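Trorkora Chore Kit - Set-up Guide
Section 4: Cloth on Rack (hand-held grippers, two-hand task)
Rev. Nov 15, 2025. Replaces the April sheet, throw the old one out.

Read 4.1 before anything else. Sections 2 and 3 (power, tracking) must be done already. If tracking is red, go back.

4.1 What this section gets you

A set of two-hand demos of one chore: hang a small cloth on a wire rack. A person does it holding the grippers, the arms learn from it later. Don't expect a housekeeper. Where things stand right now with the Skamen arms: picks up a flat cloth, mostly fine. Hangs it on a bar, sometimes. Folds it, no. Wet cloth, don't bother yet. Customers keep asking if the machine can do laundry. Answer is it can do a piece of laundry, on a good day, on the rack it was trained with.

4.2 You need

Two hand grippers, left and right, tracking plates fitted
Table board, plain, matte if you have it
One wire rack
One cloth, white or light, no print for the first round
Long sleeves, dark, close fitting at the wrist

Note: glossy boards will work but reflections slow down the rack detection. Matte is better. If you only have glossy, dim the overhead light a bit.

4.3 Lay out

1. Board on table. Push it until it stops moving when you lean on it.
2. Rack in the middle. Long side facing you.
3. Gripper cables run down the outer side of each hand. Never across the middle. Never under the rack.
4. Slack on the floor, coiled, away from your feet.
5. Cloth flat in front of the rack. Dont pre-fold.
6. Press both triggers once. Jaws should close all the way. If one side lags, see 3.6.

CAUTION: Cable that hangs tight will pull the gripper down as you lift. You won't feel it but the log will. Leave enough slack to reach the far side of the board with either hand.

4.4 Record

1. Start the session in the Reisinger panel. Pick "Cloth / Rack / Two hand".
2. Hold both grippers level over the board, wait for the tone.
3. Go down to the cloth. Left jaw on one end, right jaw on the other. Pinch the edge, not the middle.
4. Lift straight up. Slow. Stop just over the rack.
5. Let it sag a little. A cloth pulled tight slips out of the jaws, and then you've recorded a slip.
6. Bring it over the bar. Lower until it touches.
7. Open one side, then the other. Not both together, it slides off.
8. Back to the start pose. Wait for the second tone.

One run should take 20 seconds. Under that you're rushing. Over 27 the panel times out and marks the run bad.

Note: plates must stay in view the whole run. Rolling your wrists inward hides them. Most common fault by far.

4.5 How many

200 good runs before training is worth the wait. Good means cloth ended up on the rack and no red flags in the log. Our own Grimton set has 308 and still misses the bar when the cloth starts bunched up, so mix your starts: flat, crumpled, half turned.

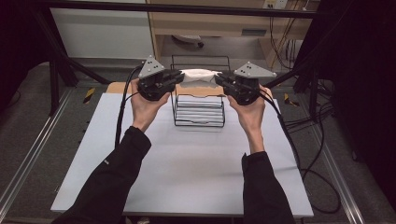
Take breaks. Grip gets sloppy when your arms are tired and sloppy runs are worse than no runs. Delete them, don't save them "just in case".

CAUTION: Fingers out of the jaws while the panel says LIVE. They close harder than they look.

4.6 Trouble

Cloth drops on lift: pinched too near the corner, or pads dirty. Wipe pads, dry rag only.
Rack moves: you are dragging. Lift higher before crossing. Do not tape the rack down, the arms wont have tape later.
Tone never comes: plates not seen. Check both, then check the lights.
One gripper drifts in the log: cable pull. Redo 4.3 step 3.
Arm plays back fine but lets go early: not enough runs with a slow release. Record more of those.
Arm does nothing with a different towel: normal. Heavier cloth is a new task, start a new set.

4.7 After

1. Stop session, then unplug. In that order.
2. Hang grippers by the handle, never set them down on the plates.
3. Upload over wire, wifi will drop on you.

Training runs overnight. Check the playback at low speed first, one hand on the stop button. Go to Section 5 (Cups and Bowls) only once cloth playback is clean.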